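Fabric handling demonstrations: progress report to Brandes, second period
Reading time: 3 min
Last updated: 2020-07-18

You asked for a plain account of where the money has gone and whether the data is any good. The first part is easy. The second is harder, and I'd ask you to read the numbers below with the same suspicion I have.

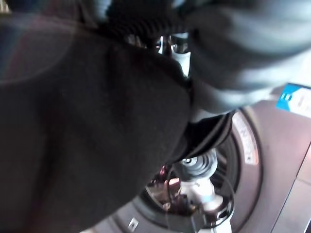 The Clindbridge site has recorded 700 demonstrations with soft black items since the last report. Of those, 500 passed our own review. I want to be careful with that second figure. Passing review means the recording is complete, the arm positions line up with the video, and the operator marked the attempt as finished. It doesn't mean the episode teaches anything useful. A fair number of the accepted ones are near copies of each other, made by operators who found a grip that worked and kept using it. I can't blame them, as we pay them by the session and told them to keep moving.

The dark fabric is the main worry. When the gripper closes on it, the cloth often sits so near the wrist camera that it goes soft and takes up a large share of the view. Folds that a person would feel with a fingertip barely show. Fast finger movement adds blur on top. The Lendix team believes the model will learn to work through this if it sees enough of it. Maybe. I've heard the same said of shiny parts and cables, and I haven't yet seen a result that would convince me.

What we rejected, and why:

Most rejected episodes had a timing fault between the arm log and the wrist camera. The fault was traced to a software update and the update was rolled back. A smaller group were thrown out for operator error, mainly attempts marked as finished with the fabric still hooked on something. We also found some of those in the accepted set, which tells you the review is leakier than I'd like.

We ran 2 training rounds on the accepted data. The first did no better than the old model. The second did better on the items it had been trained on and slightly worse on everything else. Lendix described this in their summary as "encouraging." I would call it what usually happens when you train on a narrow set, and I asked them to change the wording. They have not done so yet.

Grumalano, the annotation tool, is working, with complaints. Labelers can't mark a grasp as "uncertain," so they pick yes or no and move on. With close, blurry cloth that choice is often a guess, and the guess goes into the training set looking exactly like a fact. The vendor says an uncertain option is on their list. I've asked for a date and been given a season.

Spending is inside the approved amount. The saving comes entirely from a replacement gripper we didn't end up buying, so please don't read it as efficiency.

For the next period I propose 3 changes:

1. Cap the number of episodes any operator can record with the same grip and starting position.
2. Have a second person check a random share of accepted episodes, and report the failure rate to you whatever it is.
3. Hold back a test set of fabrics that never appears in training. We should have done this at the start.

I don't recommend paying for a larger collection run until the second item has produced a number. More recordings of the kind we have now would make the next report look better and would leave the model about where it stands. If the check goes well I'll put a request to you in November. If it doesn't, I'll say so, and we should talk about whether a wrist view alone is enough for this work.

The raw logs, including rejected episodes, are on the shared drive under the Brandes folder. I'd encourage someone on your side to open a few at random, and to choose them without asking us which ones.

Contact the project office | © 2020 Clindbridge | Back to top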